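Mencombe Spare Parts Exchange: Frequently Asked Questions

How do I open a trade account?

Complete the account form and attach a current business registration. Applications are reviewed in the order received. Sole proprietors may apply with a tax ID in place of the registration. Once approved, you will receive an account number, which must appear on every purchase order.

Is there a minimum order?

No. Orders under the small-order threshold carry a handling fee, shown at checkout before payment. The fee applies per order and is not charged on backordered lines that ship later.

How are part numbers structured?

A Mencombe part number has a family code, a size code and a finish code, separated by hyphens. Drop-in equivalents from Fidmont and Kvaran keep the original manufacturer's number with our prefix in front. The prefix has no technical meaning. If you search without it, you will get the same result.

How many parts are in stock?

The catalog lists 2,122 part numbers. Of these, 1,826 are held at the Plosden warehouse and ship from there. The remainder are ordered from the manufacturer on request, and the lead time is shown on the product page.

What does "mixed lot" mean?

A mixed lot is a quantity of small parts sold by weight without sorting by size. Mixed lots are intended for repair shops and training workshops that keep their own bins. They are not returnable, and we do not guarantee that any given size is present. Thread type is stated on the label when the whole lot shares one standard. If no thread type is stated, assume the lot contains both metric and inch parts.

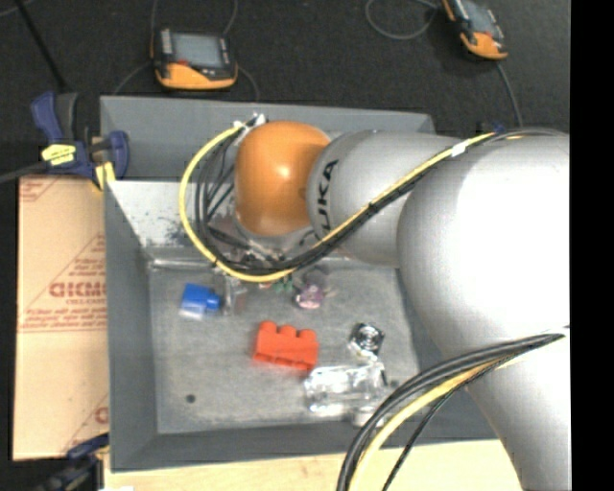

KUKA arm over an open-topped metal bin of small objects.

Mixed lots are weighed net of packaging. The scale reading is printed on the packing slip. A difference of up to 2 percent between the slip and your own scale is within tolerance and will not be credited.

Can I order a part that is marked "superseded"?

Yes, while stock lasts. The product page names the replacement part and states whether it is interchangeable. If the page says "interchangeable with modification," download the fitting note before ordering. Returns for failure to modify the mating part are not accepted.

Which shipping methods are available?

Ground, two-day and freight. Orders placed before 1:00 p.m. warehouse time ship the same business day if all lines are in stock. Freight orders are scheduled separately, and the carrier will call the receiving number on the account. Make sure this number reaches your dock. A missed delivery appointment is billed at the carrier's rate.

Why did my order arrive in more than one package?

Lines from the Plosden warehouse and lines shipped direct from a manufacturer travel separately. Each package has its own slip. Check all slips against the order confirmation before reporting a shortage.

How do I report a shortage or a wrong part?

Use the claims form, reason code 606. Include the order number, the line number and the quantity received. For a wrong part, also give the number printed on the bag. Do not discard the bag until the claim is closed.

What is the return period?

Unused parts in sealed bags may be returned within 30 days of delivery. Opened bags are accepted only if the contents do not match the label. Lubricants, adhesives and cut-to-length stock cannot be returned.

Are material certificates available?

Certificates are available for shafts, pins and pressure fittings. Request them when placing the order. Certificates requested after shipment carry a search fee and may not be available for older batches.

When are prices updated?

List prices are revised each March. Written quotations remain valid until the date printed on them, including across a price revision.

Who do I contact about a technical question not covered here?

Write to Dagný Bech, Applications Desk, with the part number and a dimensioned sketch if the question concerns fit. The desk does not take orders or give delivery dates.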